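Section 4: Your First Chore Run

Read this section before you give the robot anything to do. Section 3 got it standing up and talking to the Zutlow planner. Whether it can do housework is a separate question, and the fair answer today is "some, on a good run, if you picked the chore." The steps below will help you pick the chore.

All work in this section takes place in the Skaswood practice room. Do not skip ahead to a real living room. Real living rooms don't have a reset button.

4.1 Check the wrist view

1. Load the Skaswood room and wait for the textures to finish. The stone wall always comes in last.
2. Open the wrist view for one arm.
3. Open the gripper all the way. Both fingertips should show, with clear space between them.
4. Repeat for the other arm.

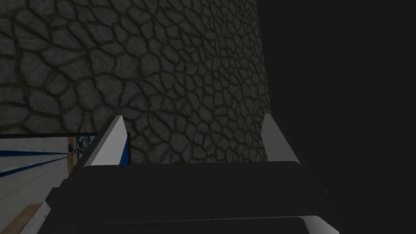
Figure 4-1. Wrist view, gripper open, facing the stone wall.

Note: A wrist view of bare wall is a perfectly good result at this stage. The robot has nothing to pick up and is doing it flawlessly. Enjoy this, as the success rate goes down from here.

Caution: If a fingertip is missing from the view, stop and redo the hand alignment in Section 3. The planner will not notice the problem. It will go on reaching with great confidence for a spot beside the thing you asked for.

4.2 Choose a chore

Start with a job that needs one hand, one object and one place to put it. Moving a box from one surface to another is about right. The planner sorts chores into four grades:

Grade 1: Pick up a rigid object and set it down.
Grade 2: Pick up an object and set it down somewhere particular.
Grade 3: Anything with two hands.
Grade 4: Anything your mother would call tidying.

Grades 1 and 2 are supported. Grade 3 is supported in the sense that the menu item exists. Grade 4 is grayed out in this release and was grayed out in the last one.

4.3 Check the room view

1. Switch from the wrist view to the room view.
2. Raise both arms to the ready position, grippers up and clear of the furniture.
3. Look for anything between the robot and the surface you plan to use.
4. If the horizon is slanted, leave it alone. The view follows the robot's own lean, and the planner corrects for it.
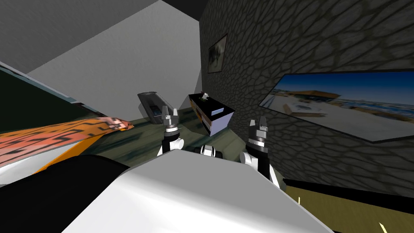 Gyamfi Robotics — Home Tasks Documentation Group

Note: Many users see the tilted room and try to straighten it by dragging the view. This moves the view and leaves the robot exactly where it was, so now you have two opinions about which way is down. Press Reset View and start 4.3 again.

Pictures on the walls are part of the room and can't be picked up. The robot may still be asked to dust them. It will accept the request, which should not be taken as a promise.

4.4 Run the chore

1. Type the instruction in plain words. "Put the box on the cabinet" works. "Deal with the box" produces something, but you may not like it.
2. Set the speed to 2. Higher settings are for demonstrations with the audience standing well back.
3. Press Run and keep a finger near Stop.
4. Watch the wrist view during the reach and the room view during the carry. If you can only watch one, watch the carry.
5. When the planner reports Done, go and look. Done means the planner has run out of steps. 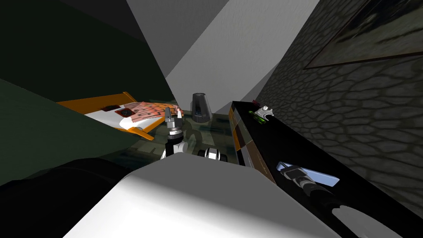

Give each run time to finish before you step in. A person clears a table in a minute with a phone under one ear, and the robot will not be matching that. Long pauses are normal. The planner is deciding, and pressing Run again puts a second copy of the chore in the queue behind the first.

Caution: Flat, thin objects are harder than they look. The fingers have to get under or around an edge, and a small error in height turns a pickup into a push. Keep these away from the edge of whatever they are lying on.

Caution: Shiny tabletops can confuse the depth estimate. If the arm stops short or goes on past the surface, turn on Reflection Filter in the Madlow sensor panel and run the chore again.

4.5 If the run fails

Object dropped: Lower the speed and try a wider grip.
Object missed: Go back to 4.1.
Arms waiting for each other: You have chosen a Grade 3 chore. Press Stop, then choose another one.
Everything went well: Run it again with the object moved a little to one side, then see 4.5 from the top.

Save the log before you close the room. Section 5 explains how to read it, and it needs at least one failed run to work with. Most users have one by now.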